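Sprechnotizen Vortrag Open Day, Stand 18. Juli 2022
Titel auf der ersten Folie: Ein Tag bei Tokeck

Begrüßung kurz halten. Die meisten im Saal kennen die Firma nur vom Namen, also nicht mit der Technik anfangen, sondern mit der Anfahrt und dem Ablauf.

Folie 2 - Wo wir waren
Tokeck sitzt in Dratbridge, im alten Teil des Gewerbegebiets. Der Tag der offenen Tür findet einmal im Jahr statt. Über 2000 Anmeldungen laut Veranstalter, verteilt auf den ganzen Tag. Wir waren in der Vormittagsgruppe. Parkplätze gab es zu wenig, wer im August zum Nachholtermin fährt, nimmt besser den Bus.

Folie 3 - Ablauf
Erst Vortrag im Foyer, dann Rundgang, danach freie Zeit an den Vorführtischen. Der Vortrag war sehr allgemein gehalten. Ich fasse ihn in einem Satz zusammen: Tokeck baut keine großen Industrieanlagen, sondern kleine Arme für Tischarbeit, und will sie an Werkstätten und Schulen verkaufen. Preise wurden nicht genannt, auch auf Nachfrage nicht. Pause lassen, hier kommt meistens eine Frage.

Folie 4 - Rundgang
Drei Räume: Montage, Prüfraum, Lager. Im Prüfraum laufen die Gelenke im Dauerbetrieb. Auf dem Zähler am ersten Prüfstand stand 1462, das sind Durchläufe seit dem letzten Wechsel des Lagers. Wie viele es am Ende werden sollen, konnte man uns nicht sagen. In der Montage durfte nicht fotografiert werden, deshalb zeige ich davon nichts.

Kurz erklären, was ein Durchlauf ist: Gelenk von einem Anschlag zum anderen und zurück. Mehr braucht es an dieser Stelle nicht.

Folie 5 - Die Steuerung
Die Software heißt Illura. Man führt den Arm von Hand, speichert Positionen und lässt sie danach abfahren. Das ist nichts Neues, aber die Bedienung war ordentlich gelöst. Besucher durften selbst Positionen anlegen. Ich habe für eine einfache Abfolge zwei Anläufe gebraucht. Beim ersten Mal hatte ich vergessen, die Höhe über dem Tisch zu speichern, der Arm hielt dann mit einer Fehlermeldung an.

Wer nach Programmierschnittstellen fragt: gibt es, wurde aber nicht gezeigt. Auf das Handbuch verweisen, 670 Seiten, liegt als Datei beim Hersteller.

Folie 6 - Vorführung Alvarado
Alvarado ist der Name der Vorführreihe mit den kleinen Armen. Aufgabe: ein Teil auf dem Tisch anfahren, greifen, an anderer Stelle ablegen. Die Folie eine Weile stehen lassen und erst dann weiterreden.

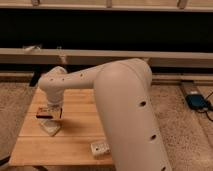
Vorführung Alvarado: Greifer dicht über dem durchsichtigen Teil mit dunkelbrauner Oberseite

Zum Bild sagen:
- Der Greifer zeigt senkrecht nach unten. Bei so kleinen Teilen will man von oben kommen, seitlich schiebt man sie leicht weg.
- Durchsichtige Teile sind für Kameras schwierig, weil der Untergrund durchscheint. Hier sieht man die Maserung des Holztischs schwach durch. Wer mit Bilderkennung arbeitet, kennt das Problem.
- Weiter vorn liegt noch ein kleiner heller Block, flach auf dem Tisch.

Nicht zu lange bei der Mechanik bleiben. Falls nach Traglast oder Genauigkeit gefragt wird: Werte habe ich nicht, es lag kein Datenblatt aus.

Folie 7 - Was ich mitnehme
Für unsere Werkstatt käme so ein Arm höchstens zum Sortieren in Frage. Zum Entgraten sicher nicht. Gut fand ich, dass man an den Tischen selbst probieren konnte und die Leute vom Stand auch zugegeben haben, was noch nicht geht - Wechsel des Greifers zum Beispiel dauert noch zu lange.

Offen ist die Frage der Wartung. Dazu habe ich Tokeck eine Mail geschrieben, Antwort steht aus. Wenn sie bis zum Vortrag da ist, hier nachtragen.

Danach Fragen. Mikrofon im Saal herumgeben, hinten hört man sonst nichts.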